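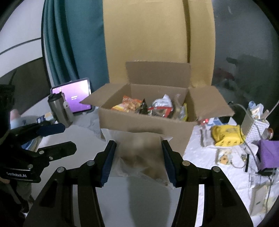

Snack packets and an open cardboard box.

Search the list archive
Enter keywords
Reading time: 2 minutes

To: Regional Operators list
Subject: Re: Change to crew rest notification at Sirkow
Date: 21/07/2024

Dear members,

Thank you to those who replied to the message of the airfield office, which is quoted here for members who joined the list recently.

> From: Sirkow Airfield Office
>
> Operators are advised that, when the late opening begins, any crew
> remaining on the field between two rotations must be notified to this
> office by the handling agent. The notice must state the planned time
> of the next departure and the number of crew concerned. Forms
> received after the aircraft has parked will not be accepted.
>
> The crew room in the old terminal holds 28 persons and will be
> allocated in order of notice.

The secretariat has received seven written comments on this text. Most concern the final sentence of the first paragraph. Members point out that a diverted aircraft cannot give notice before parking, and that its crew is the one most likely to need the room. We have put this to the airfield office, which agrees that diversions should be exempt. A corrected wording will follow.

Two operators asked whether the duty of notification may be passed from the handling agent to the airline. At present it may not. Plerkell, as sole handling agent on the field, has confirmed that it will accept details from its customers by electronic mail up to the time of landing and will complete the form on their behalf. There is no charge for this.

Camargo Air Services asked about flights using the short runway. The arrangement applies equally to them. The published length remains 1,750 metres and no change is planned before April, when resurfacing of the northern end is due to start. Crews should expect a longer taxi during that work – the parallel taxiway will be closed – and rosters for the period should allow for it.

Stirkex has offered to add a crew rest field to its slot request page, so that both notices may be sent together. The airfield office supports the proposal in principle but wishes to see a trial first. Members willing to take part are asked to write to the secretariat, stating their usual number of weekly rotations.

Please send any further comments to me directly and not to the whole list. Nearly 4,000 addresses now receive these messages, and several members have asked that routine replies be kept off it.

Yours faithfully,

Josué Peixoto
Secretariat, Regional Operators list

Recent messages
Short runway: resurfacing dates
De-icing stand bookings at Sirkow
Plerkell: new telephone number for the ramp desk
Slot request page – known faults
Re: Parking charges for overnight stays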